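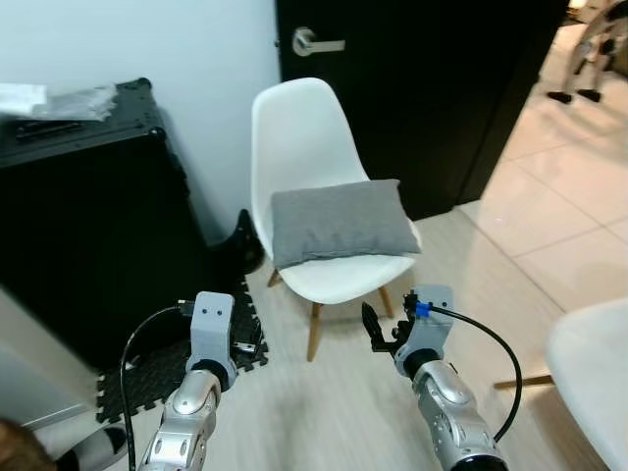 A Kind Word for the Chair by the Door

By Lorraine Cartwright

Every house I have loved had a chair near a door that no guest was ever invited to sit in. My grandmother's held the mail, the church bulletin, and on cold mornings in February my grandfather, who lowered himself onto it with a great deal of commentary to pull on his boots. I have been thinking about that chair a lot this week, what with the holiday tomorrow and my sister asking me over the phone whether I couldn't "clear out the entry a little" before everybody comes.

Well, I could, but I don't want to! The decorating columns would have us hang a row of hooks and call it done, and I have nothing against hooks (we had 4 of them in the old place on Cosgrove Street, and they held up fine). But you can't sit on a hook. You can't set a bag of groceries on one while you hunt for your keys, either.

A white shell chair with thin wooden legs suits the job very nicely, to my mind. It is light enough to pull out when the table runs short, and it looks cheerful against a plain wall next to a black door. I would put a cushion on it, too, a gray woven one if you have it, and I would not fuss if it slid a bit to one side. A cushion that sits perfectly square makes people nervous - they perch on the edge and get up again too soon.

As for the papers and the plastic bags that gather on top of whatever cabinet stands closest, let them gather until Friday. They will still be there, believe me. My sister can bring her pies in past them, and if her feet hurt after the drive, she knows where to sit down.

11/27/24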